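The week the gripper stopped telling the truth

I promised in August that I would write up what went wrong with the egg job, and then I kept putting it off, partly from being busy and partly because I was a little embarrassed. So get yourself a coffee, this one wanders a bit!

The job is simple to say out loud. We have a bench arm at our little shop in Dendthorpe, and it has to pick up an egg and set it in a cup of a plastic tray. Matar, our control program, closes the fingers until the force reading hits a limit, and then it lifts. We had done 47 clean runs in a row and I was feeling awfully pleased with myself (I may have called my sister).

Then on Sunday evening it crushed two eggs, one right after the other. The odd part was the log, which said both grips were well under the limit. Everything green, everything normal, and yolk running down into the finger joint, which is a miserable thing to clean with a toothbrush.

I blamed the grip pads first. They have that fine crosshatched face, and I had got it into my head that dirt on them was making the egg slip and the arm squeeze again. I wiped them, started over, and lost another egg by the third try.
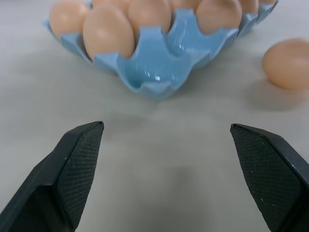 Vanura wrote back the same night to say that pads were the wrong place to look, and that I ought to check whether the force reading was changing at all while the fingers closed. A slippery pad gives you a jumpy number, the message went on, and a stuck number looks lovely right up until something breaks.

Well, that was it. The little amplifier board we bought from Nekinmont had a connector that worked itself free once the arm had been moving for 27 minutes or so of my fiddling, and when it let go, the board simply kept sending its last good value. Matar saw a nice low force and went on squeezing. I had never written a check for a reading that stops moving, and I should have.

Now the program wants to see the number change within 10 readings of the fingers starting to close. If it doesn't, the fingers open and the arm stays put until I walk over and clear it by hand. The connector has a proper clip on it too.

What bothers me still is that I had my own hand in there that afternoon, straightening the tray between runs with the power on. I don't do that anymore. The stop button now sits on my side of the bench where I can slap it without looking, and the arm gets switched off before I reach in, even for one egg.

Next up is trying it with the other tray, as soon as I've bought more eggs.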